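Faltitz and Khumalo join forces for the new season, and I get to drive the thing

January 27, 2026

Hello everyone, Damian Tanner here. The team asked me to write this one myself instead of having the press office do it, so please forgive the rambling. I've been bursting to talk about it for weeks! 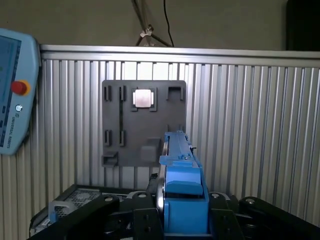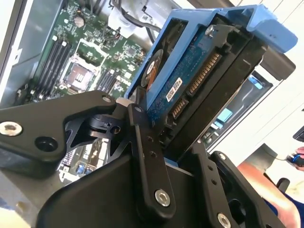

I'm very happy to say that I'll be racing for Faltitz Khumalo Racing in the Brilon Touring Trophy this year, in car number 26. Some of you will remember me from two seasons with Stalletti, where we had some lovely days and a fair few long walks back to the pits. My new team-mate is Zyanya Ponce, who beat me at more circuits last year than I care to list here (fine, it was most of them), so I'm glad she's finally on my side of the garage. We've already spent a lot of time going through old race footage and lap data together, and anybody who still thinks touring cars are all elbows and bent doors should see how much of my winter has gone by in front of a screen. A hard drive like the one in the light blue caddy is as much a part of my life these days as a set of tyres, and I've had to learn to be tidy about what I save and where.

The car itself is last year's Khumalo shell with a new front end. I drove it for the first time just before Christmas, on a cold, greasy track, and did 20 laps before Areti Kouris, our race engineer, told me over the radio to come in and have some soup. The steering is much lighter than I'm used to and I ran wide at the same corner three times in a row. By the afternoon I'd stopped fighting it and we were getting somewhere! It's kind over the kerbs and very good on the brakes. What it doesn't like yet is a long fast corner on worn rears, and that's the main job for the February test.

Zyanya had her go after me and came back grinning. She likes the car a bit looser than I do, so we'll be starting the year on different set-ups and seeing which way Areti wants to take it.

A quick word from our team boss, Barry Bunting, who has been standing behind me while I type: "Damian and Zyanya both know how to look after a car and both hate finishing second. I'd like to be in the fight for the podium by the middle of the season, and I'd like the doors to stay on."

No promises on the doors, Barry.

Sarmīte Org is looking after our supporters' club again. There'll be an open evening at the workshop ahead of the first round, with room for 100 members, and you can sit in the car, ask Zyanya and me anything you like and have a go at changing a wheel against the clock. Places go to members first, then to anyone on the waiting list. If you came last year, the parking is now round the back, through the second gate.

We'll put out the livery once the paint is dry. I've seen the drawings and I love it. My mum thinks it's too orange.

See you trackside,
Damian

For interviews with Damian or Zyanya, or to ask for test day passes, please get in touch with Sarmīte Org at the Faltitz Khumalo Racing press office. Requests for the February test should reach her a week before we run.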